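Wanted: Finish Carpenter Who Gets Along With Crooked Houses

2 min read
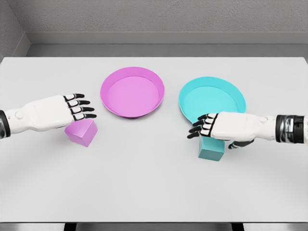 Osvaldo Portela would like it known that the last carpenter left on good terms, and that the back staircase was already like that.

Gotilia restores old houses and adds on to them, ideally so the neighbors can't tell where we started. We need a finish carpenter from May through the end of the Sumness job, a farmhouse with 138 windows and doors, no two the same size. You'll match trim, rebuild sashes and scribe baseboards to floors that gave up on level generations ago.

You should have three years on occupied homes, your own hand tools and a calm way of telling an owner that her pantry is load-bearing. Lead-safe certification is a plus. So is owning a truck that starts.

Pay is hourly, with paid travel and health coverage after two months. We start at 7 a.m. The coffee is free and priced fairly.

Send a short note and pictures of a miter you're proud of to Lesia Dmytriv at the Gotilia office. Skip the cover letter.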